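July, late, past 11 in the evening

I meant to write this at lunch and then lunch became a sandwich over the keyboard, so the tea is cold already and I will be brief, which I never manage.

The Fullon runs are done. We got through 40 folds on the new policy and 37 of them came out as folds, by which I mean a person would look at the thing and agree that it had been folded, if not lovingly. Before the change we were at 21 out of 40 on the same garments, so I have been walking around all afternoon feeling like somebody handed me a cake. I know it is one table in one room in Clorkcombe, and I wrote that sentence in the notes twice so that I can't wriggle out of it when the draft gets going.

What changed is almost embarrassing to put down. All spring we had been training on demonstrations where whoever was driving the arms began with the cloth nicely in the middle, because that is where you put a thing when you are about to fold it. So the policy knew a great deal about the middle and hardly anything about the rest of the table. The Stępień set was recorded the other way - garments dropped any old place, near a corner, half off to the side - and the driver had to fetch them in first. It was slow and everyone grumbled, me most of all. But mixing it in did more than the bigger network we spent May on (poor bigger network, I was so fond of it).

Of the three that failed, 2 were the same mistake, where both fingers closed on one layer and the other layer stayed behind. The third just dithered over a sleeve until the time ran out, and I felt for it.

I stayed on after the last run because I like the room when it's quiet, and I kept a view from the head camera to stick in here. The red one off at the right, by the white gripper, with all that bare gray cloth going spare to the left of it. In spring I would have called that a bad start and moved it over myself! 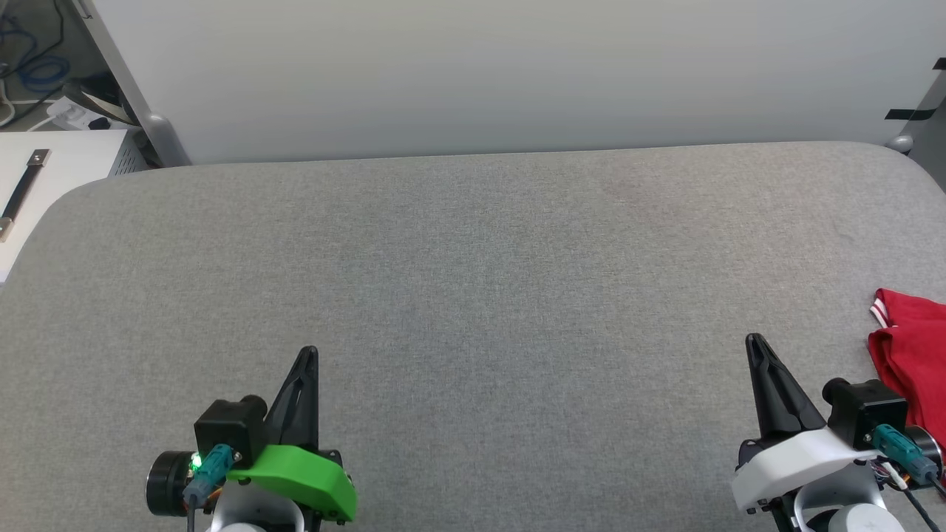 Things for tomorrow

Write to the Emance people about the finger tips before I forget again. They asked for our wear notes and I have been promising them since the cherries were out.

Run the old policy once more on the off-center starts only. If it does better than I expect then my lovely explanation has a hole in it, and I would sooner find the hole now than have a reviewer find it for me.

Look at the one-layer grabs slowed down. I have a feeling the wrist comes in too flat, but I had a feeling about the bigger network too.

Buy tea. Call home, it's been too long and they like hearing about the laundry.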